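Hultwood Table Settings README

Hi, and thanks for grabbing this. Hultwood is my collection of pictures of plastic dishes on a table, plus a notes file where I wrote down what's on the table and what goes with what. I'm Hina Khokhar, I look after the notes, and Danish Swati does the file naming (complaints about underscores go to him, please!).

What's in the download

There are 946 pictures in the main folder and 112 in a smaller one called extras. The extras are layouts we liked but couldn't agree on, mostly arguments over whether something is a bowl or a deep plate. You'll also find notes.csv, with one line per picture, and colors.txt, which I'll get to in a second.

Words we use

A plate is wide and has a rim. A bowl is anything you could eat soup out of without regretting it, and yes, that includes the shallow ones. A cup is a cup even when it's tiny. I went back and forth on this with Babar Siddiqui for most of March, and in the end we wrote it down and stopped talking about it.

Colors were harder. Lime green and bright green are separate entries in colors.txt, and so are purple and magenta – please don't merge them, the notes get very confusing if you do. If a dish has a different color inside, the outside color goes in the first column and the inside color goes in the second. So a purple plate with a lavender center is "purple, lavender". Marks and dark spots get a note in the last column, but only if I could see them without zooming in.

How the tables get set

No matching sets, no real dinner logic. We put the big pieces down first and then fit the cups in wherever there's cloth showing. Arsalan Yousafzai likes his in rows and I don't, so you'll see both kinds. When one dish is partly hidden it still gets its line in the notes, with a "p" after the color.

Known problems

Version 2 fixed the swapped color columns, but a handful of orange things are still listed as red. Send me the picture number and I'll fix it. Also, notes.csv opens strangely in some spreadsheet programs – tell yours the separator is a semicolon and it should behave.

Use it for whatever you like, just keep this file with it and mention Hultwood somewhere.

Last edited June 1, 2025

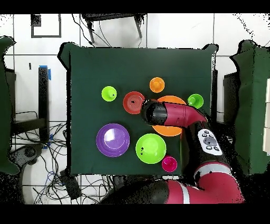

Mixed plates, bowls and cups on the dark green cloth, with the orange plate marked "p" in the notes.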